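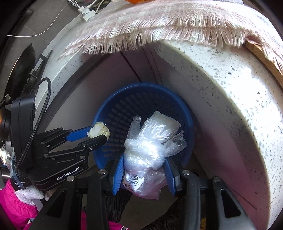 Last updated: 11/18/25

Getting old food stains out of a tablecloth

I ignored the spots on my everyday tablecloth for way too long, because I figured anything that had been through the dryer was there for life. Then in July my neighbor Ratree Sriwong gave me her soaking method, and I've been using it ever since (on napkins and aprons too!).

Start dry. Scrape off any crust with the back of a butter knife, then shake the cloth outside. Dab a little dish soap on each spot and work it in with your fingers, going from the outside of the stain toward the middle. Leave it for 4 minutes.

Now the soak. I use powdered oxygen bleach, and you mix it the way your box says, in the warmest water the care label allows. Test a corner first if the cloth is colored! Mine goes in the tub before bed and I don't look at it until morning.
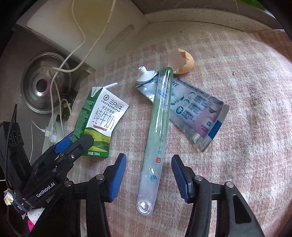

Pinkish-beige plaid, with some darker stains.

Rinse well and wash as usual, but don't put it in the dryer yet. Hang it up and check it in daylight once it's dry. If you can still see a mark, soak it again. My worst one, a curry splash from I don't know when, took 4 rounds, and I nearly gave up after the second.

Grease is its own headache. For those I rub in cornstarch, let it sit while I do something else, brush it off and then go back to the dish soap step.

Silk, wool or anything with your grandmother's embroidery on it should go to a cleaner you trust.

Related posts
Ironing a big cloth on a small board
Candle wax on linen
How I fold and store table linens
Hemming a tablecloth by hand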